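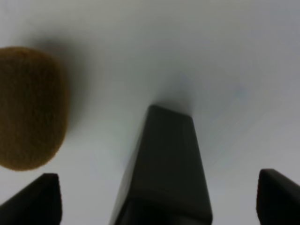

How to Clean a White Tabletop Without Buying Much

By Tia Holroyd
January 13, 2019

Print this page | E-mail this page

A plain white tabletop shows everything, and an entire shelf at the store is devoted to that fact. I have bought more of that shelf than I care to admit. Most of it did no better than dish soap, and two products did worse. What follows is the routine I use on my own table, a matte white Jalanby, plus my doubts about a few things people swear by.

What you need

A soft sponge
Two cotton cloths, one to be kept dry
Dish soap
Baking soda
A desk lamp or flashlight

Before you start

Find out what the top is made of. The label underneath will usually say. Painted wood, lacquer, laminate and solid plastic all look alike from three feet away and do not behave alike. If the label is gone, assume the finish is delicate.

Then turn off the overhead light and set the lamp low at one side of the table. Overhead light hides smears on white. Light from the side throws a shadow off every crumb and shows you the greasy patches, which are mostly where people rest their forearms. You may find that half of the table needs nothing at all, in which case leave that half alone.

Step 1. Get the grit off dry

Wipe with the dry cloth first, toward you and off the edge into your hand. If you go in with a wet sponge you drag the grit in circles, and those fine gray scratches never come out. Pick things up as you go instead of sliding them. Anything heavy with a flat bottom should be lifted straight up, and turned over and checked before it goes back down.

Step 2. Soap and water

Put a few drops of dish soap in a bowl of warm water. Wring the sponge out until it won't drip. Work in straight lines from one end to the other, overlapping a little, and rinse the sponge when you turn around. Don't press. Go over it once more with plain water.

That takes care of nearly everything. If you stop reading after this step you will have a clean table.

Step 3. Marks that stay

For tea, ink or tomato, mix baking soda with enough water to make a paste about as thick as toothpaste. Dab it on, wait a few minutes, and lift it off with a wet cloth. The usual advice is to scrub. I wouldn't. Baking soda is mild but it is still an abrasive, and on a matte top a scrubbed spot turns shiny and stays that way - I have one next to where the bread goes.

Yellowing is another matter. If a white finish has gone yellow from sunlight, the color is in the finish and no cleaner will reach it. The bottles that say otherwise are careful about how they say it.

Step 4. Dry it

Use the second cloth. Air drying leaves water spots, and with hard water you will be back at Step 2 by dinner.

About sponges

The claim I hear most is that natural sponges are gentler than foam. Maybe. I used a brown Skalla sponge and an ordinary foam one on opposite ends of the same table for 31 days and could not tell the ends apart. The foam one was cheaper. Whichever you buy, keep it for the table only and throw it out when it starts to smell. A sponge that did the roasting pan last night has no business on a white surface.

About cleaning blocks

These are the dense gray bricks sold for stubborn stains, Ackroyd being the one I see most. They do remove the stain. They also remove a little of whatever the stain was sitting on. The Ackroyd packaging mentions 2,000 strokes per block, and I would like to know who needs that many and what their table looks like now. My neighbor Beverley Inskip has used one on her stone step for years with no complaints, and I would leave it there. If you must try it indoors, try it on the underside of the top first.

About polish

I paid for a jar of Nellia cream that promised a protective layer. After 14 days the treated side had more fingerprints on it than the untreated side. I went back to soap.

How often

Crumbs daily, soap and water once a week, paste only when there is a mark. More washing than that wears the finish and, as far as I can see, doesn't make it any whiter.

I plan to try felt pads under the heavier things in February and will add the results to this page, including if they do nothing.

Print this page | E-mail this page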